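Where Does Cotton Come From?

Cotton grows on a bush. The plant likes hot weather and needs several months without frost. Farmers plant the seeds in spring, once the soil is warm.

After a while the plant makes flowers. Each one lasts only a short time. When the petals drop, a green pod called a boll is left behind. The boll grows to the size of a walnut, dries out and splits open. Inside is white fluff with seeds stuck in it.

Picking cotton by hand is slow, hard work. Most big farms now use machines. The fluff then goes to a gin, which pulls the seeds out. The seeds can be pressed to make cooking oil.

Next, the fibers are combed so they all point the same way. They are twisted into yarn. Yarn for T-shirts is knitted into loops, and that is why a T-shirt stretches when you pull it.
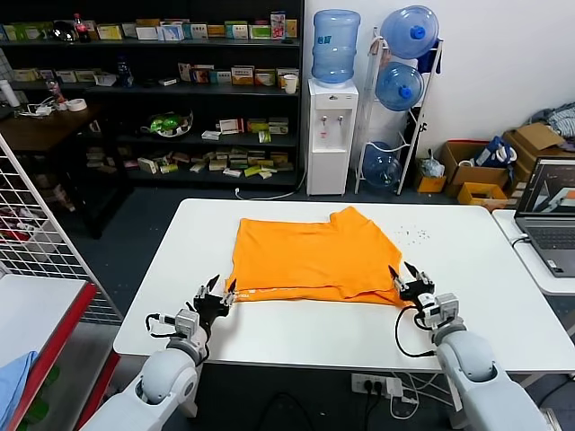

Color comes from dye. Yarn can be dyed before it is knitted, or the whole cloth can be dyed afterward.

Words to know
Boll: the pod that holds the cotton
Gin: a machine that takes out the seeds
Fiber: a very thin thread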